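Reseña: paquete de escenas Wurari para manipulación simulada, probado en el club de robótica

Perfil de uso: club universitario, categoría de manipulación de sobremesa, un brazo de seis ejes con pinza paralela. Ordenadores del aula, sin tarjetas gráficas recientes. Versión evaluada: la licencia educativa, con fecha de enero.

Wurari es un generador de escenas domésticas que se instala sobre el simulador que ya tenga el grupo. No incluye motor físico ni planificador. Entrega habitaciones, muebles, objetos sueltos, iluminación y un archivo de configuración por escena donde se fijan la semilla, la posición de la base del robot y los puntos de vista. El catálogo educativo contiene 592 objetos. Antes usábamos Niltetti, que trae menos modelos y obliga a colocar cada uno a mano.

Instalación

El instalador resuelve bien las dependencias, salvo el conversor de mallas, que exige una versión antigua de la biblioteca de exportación. Conviene crear un entorno aparte. El paquete completo se descarga de una vez y no admite selección por categorías, lo que en la red del aula ocupa media tarde. La documentación está en inglés y en una traducción parcial al español; el capítulo de colisiones sigue sin traducir.

Objetos y colisiones

La variedad es el punto fuerte. El generador mezcla en una misma mesa vajilla, material de escritorio y piezas decorativas de geometría complicada, y esa mezcla sirve para detectar pronto los agarres que solo funcionan con cubos y cilindros. Las mallas visuales tienen buen nivel. Las de colisión son desiguales: los cuencos se descomponen en piezas convexas y la pinza puede entrar por el borde, pero varios objetos alargados usan una caja envolvente demasiado ancha. En el caso de los bolígrafos, los dedos se detienen antes de llegar a la superficie visible. Se corrige editando el archivo del objeto, uno por uno.

Los cuernos de los cráneos del catálogo plantean el problema inverso. La malla de colisión simplifica la punta y el planificador acepta trayectorias que atraviesan el último tramo. Ryota Noguchi, responsable del módulo de planificación en nuestro grupo, añadió un margen fijo alrededor de estas piezas y dejó de perder ensayos por ese motivo.

Iluminación

Las sombras se calculan en tiempo real y son bastante duras con los valores de fábrica. Para el detector de objetos esto tiene utilidad: sobre un tablero claro, una sombra ramificada se confunde con un objeto fino, y el modelo que entrenamos con luz difusa fallaba justo ahí. El parámetro de suavizado existe, aunque está escondido en la sección de materiales.

Rendimiento

Lanzamos 2,000 episodios repartidos en 50 escenas. Diecinueve se interrumpieron por un error de memoria al cargar texturas, todos en el mismo equipo. El resto terminó sin intervención. La reproducibilidad por semilla es correcta en la colocación de muebles; en los objetos pequeños hay diferencias mínimas entre sistemas operativos, suficientes para que dos miembros del club no obtengan el mismo registro.

Comparación

Rosik ofrece mejores colisiones y un catálogo más corto. Fawzy es más ligero, pero sus habitaciones carecen de fondo y el detector aprende a depender de ello. Para una competición con mesa única y objetos conocidos elegiría Rosik. Para entrenar percepción con interiores variados, Wurari.

Pendiente para la próxima versión: descarga por categorías, revisión de las cajas de colisión en objetos finos y una traducción completa del manual. La licencia educativa se renueva por curso y no permite publicar las mallas, aunque sí las capturas. 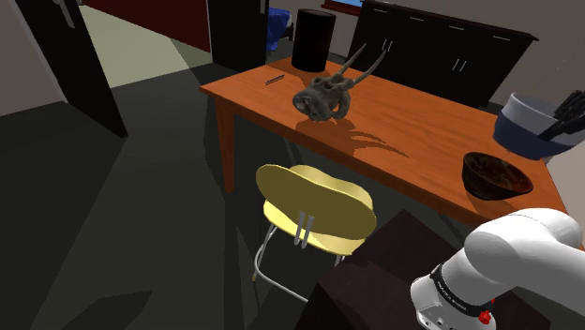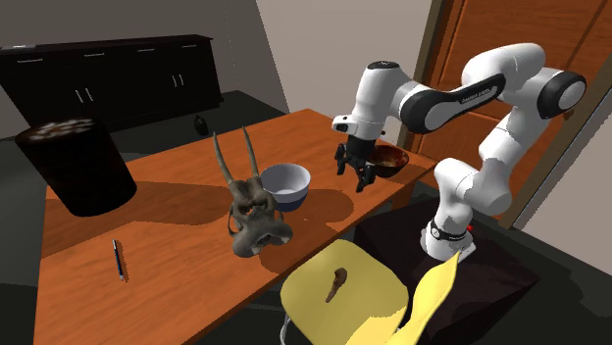

Escena de comedor en simulación: cráneo con cuernos, cuencos y bolígrafo sobre la mesa, con el brazo blanco a la derecha.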